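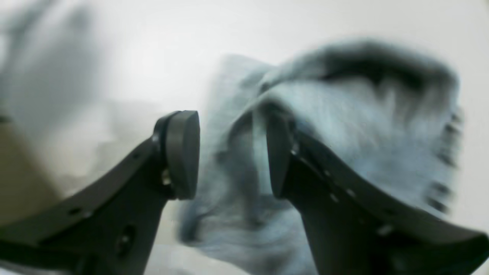 Re: [linen-list] Towels, folding vs. rolling
From: Selorm Agbeko
Date: 14 Apr 2022
3 replies | 2 shares

Renu, thank you for this! I went straight to the closet after reading it and redid the whole top shelf before dinner.

Renu Nigam wrote:
> I've gone back to folding in thirds the long way, then in half,
> then in half again. Rolling looked great in December but the
> stack kept sliding off the Zovcombe shelf. Does anyone have a
> trick for the soft, fuzzy ones? Mine never stay square.

Yes, I do! Give the towel one good snap by two corners before you lay it down. Terry grabs onto itself, so if you start from a crumpled heap you end up folding the wrinkles in. After the snap I smooth it from the middle out with my forearm (much faster than hands) and then do your thirds. My shelf is 17 inches deep and a bath towel done your way fits with room to spare.

I also quit using fabric softener on ours and I love the difference. They come out a little scratchier but they dry you so much better, and they hold a crease.

One thing I still can't figure out is washcloths. I have 31 of them, all sizes, and folding each one feels silly. Do you just toss yours in a basket? I'd love to hear what everybody does.

Selorm

2 comments | Share this thread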